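El reloj que me avisaba de la lluvia

Compré el Rurine en abril, de segunda mano, en una tienda de la calle Demchenko donde también arreglaban radios. Me costó 92 euros y venía sin caja, con una correa que olía a cajón cerrado (un olor que a mí, qué quieren, siempre me ha gustado, porque me recuerda a la casa de mi abuela). Prometía medir los pasos, el sueño y hasta el tiempo, y yo, que salgo siempre sin paraguas, lo quería sobre todo por esto último.

La primera noche vibró a las tres. En la pantallita ponía: «Lluvia en Nusa, 9 minutos». Me quedé mirándolo un buen rato, sentada en la cama, con los pies fríos y el gato protestando. Yo no vivía en Nusa ni había estado allí desde hacía 27 años, cuando cerramos la casa del puerto y le dejamos las llaves a la vecina.
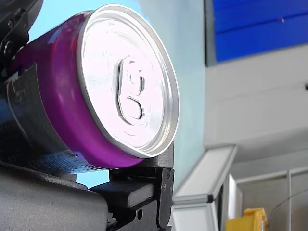
Probé a cambiar la ubicación, claro. Entré en la aplicación, que se llamaba Dronari y tardaba una eternidad en abrirse, y escribí mi calle con todas sus letras. El reloj la aceptó muy educado y a la mañana siguiente volvió a lo suyo: viento flojo en Nusa, marea alta, niebla hasta el mediodía.

Acabé por cogerle cariño. Tendía la ropa bajo un sol espléndido sabiendo que allí granizaba, y me preocupaba por las tejas. Llegué a guardar más de 192 avisos, y una tarde, mientras esperaba el autobús, vibró otra vez: «Despejado. Buena noche para llegar».

Fui a casa, le puse comida al gato para dos días y busqué el horario de los trenes.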